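# Kit notes: the Zaltis kitchen package for arm simulation

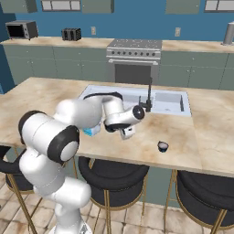
*The arm at the kitchen island, gripper over the worktop. Rendered in the Zaltis package.*

Zaltis is sold by Fletel as a ready-made set of household rooms for testing arm control software before any hardware is bought or booked. The kitchen is the first room to reach general release and the only one covered in this item. It comes with the room geometry, a jointed arm model with a two-finger gripper, a set of loose objects, and a task runner that starts, scores and resets each attempt.

We ran it on the shared workstation at Sastberg for the whole of the trial licence. The notes below cover installation, contact behaviour, the task runner and licence terms. Rendering speed is left out, as our graphics card is older than the one Fletel specifies and the results would mislead.

## Installation

The package arrives as one archive and a licence key. The installer checks the driver version and stops with a readable message if it is too old. Ours was, and the update took longer than the rest of the set-up.

Room files are kept apart from arm files, so a different arm can be loaded into the same kitchen by changing one line in the start-up file. The supplied arm loaded first time. Our own arm description needed its joint limits rewriting in radians, a point covered in an appendix to the manual and missing from the main text.

## Room and objects

The kitchen has an island with a double-basin sink and a tall black tap, bar stools along the near side, and a back counter with a range, a toaster and a toaster oven. Fixed items are solid to the arm. A path planned straight through the tap is rejected at the planning stage, and one driven into it by hand stops on contact and writes a line to the log.

Loose objects are placed from a list. Each entry holds a position, a mass and a friction value, and all of these can be varied between attempts within limits set by the user. The small cup used in most of our runs can be moved anywhere on the island, the sink included. Placing it in a basin makes a much harder task: the gripper has to come down between the basin walls, and the wrist has little room to turn.

The stools matter more than we expected. They do not obstruct work on top of the counter, but they do restrict any route that drops an elbow below counter height. Users who want a plain tabletop test can remove them in the room file.

## Contact behaviour

Grasping is the weak part of most packages of this type, and we gave it the most time. The default contact settings are soft. With them, the fingers sink slightly into the rim of a held cup, and the cup creeps downwards if it is held still for long enough. The creep is small but it is enough to spoil a placing task that checks final height.

The stiff setting removes the creep and needs a time step half as long. Fletel supplies both as named profiles. We recommend the stiff profile for anything involving a grasp and the soft one for reaching and pushing. Switching profile part-way through an attempt is not supported.

A set of 94 pick-and-place attempts was run on the stiff profile with the cup position varied. Of these, 2 were stopped by the runner with a contact error. Both had the cup starting against the rim of the sink. Moving the start position clear of the rim avoided the error, and we have reported it. The remaining attempts ran to the end and were scored normally.

## Task runner

Tasks are written as short text files giving a start state, a goal state and a time limit. There are 10 in the kitchen set. They range from touching a marked point on the worktop to opening a cabinet door by its knob. The cabinet task needs a base position close to the back counter and cannot be done from the island.

Scoring is pass or fail by default. A graded score can be switched on, giving part marks for reaching and lifting. The graded score is useful while a controller is being tuned, but the weights are fixed and the manual does not state them. We would like to see them moved into the task file.

Resets are quick and repeatable. Starting twice from the same seed gave identical logs on the same machine. We did not compare machines.

The log format is plain text, one line per time step, with a header naming each column. The Delacroix viewer reads it without conversion. Camera output is stored separately and fills a disk quickly when left on for a long batch, so it is best limited to failed attempts.

## Licence and support

The licence is per machine and runs for 2 years, with updates to purchased rooms included. Moving a key to a new machine is done by request and cannot be done by the user. Academic groups pay a lower rate on the same terms, though the reduced licence excludes telephone support.

Written support was adequate. Our question on joint limits was answered with a page reference, and the contact error was accepted as a fault. Fletel has said a correction will be included in the September update.

## Suitability

The package suits groups that already have a controller and need a furnished room to test it in. It is less suitable for teaching, as the manual assumes a working knowledge of arm kinematics and the supplied tasks have no worked solutions.

Results on the kitchen tasks should not be taken as a forecast of results on hardware. Friction values in the object list are nominal, and Fletel publishes no measurements behind them. Groups intending to move to a physical arm should measure their own objects and enter the values before any tuning is done.

The trial key on the Sastberg workstation stays active until the end of the month. Members wanting time on it should book through the usual sheet and enter "Zaltis" in the software column.

*Item filed April 28, 2026.*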